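Cilance publishes its chore trials, and the laundry is still on the floor

FOR IMMEDIATE RELEASE

Fluvwood – Cilance, the home automation developer, has published the first results from its household chore program, in which a single robot arm was asked to do the sort of thing most people do while looking for their keys. The company is pleased with the results, in the way a parent is pleased with a school report that mentions effort.

The program, called Bresinis, ran 433 attempts in February at tidying the tops of cabinets, desks and shelves in simulated rooms. Small items had to be picked up and put away while plants and other breakables stayed put. The arm finished the job in some 50 percent of attempts. The remainder included dropped items, missed grasps and one long afternoon in which it repeatedly filed the same spoon. 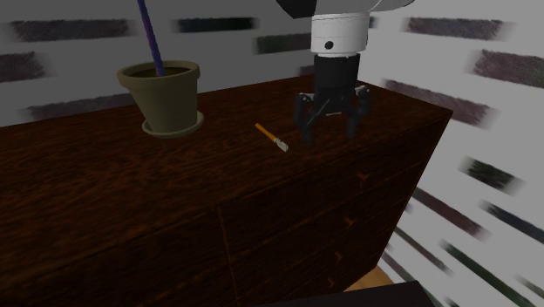

Can a robot tidy a room by itself yet?

It can manage part of one. Picking up a single small item from a clear surface works fairly often, but a whole room, with its socks and cables and half-read mail, is still a job for a person.

"People ask when they can have one at home, and I ask how they feel about their vases," said Benedek Simon, head of trials at Cilance. "A pencil is a hard object. It's thin, it rolls, and it lies flat against the furniture. A six-year-old can pick one up without a grant."

Simon's team works in simulation first, where a toppled plant costs nothing and no one has to vacuum. Physical trials will follow at Caldeira, the company's test apartment, which has been furnished secondhand on the advice of the finance department.

The next round will cover 1,000 attempts and add drawers, which the arm has so far been spared. Folding laundry remains on the schedule with no date beside it. Cilance has no product for sale and is not taking orders, though it has received several, mostly from parents of teenagers.

Full results, including the failures, are available on request from the Cilance press office in Fluvwood.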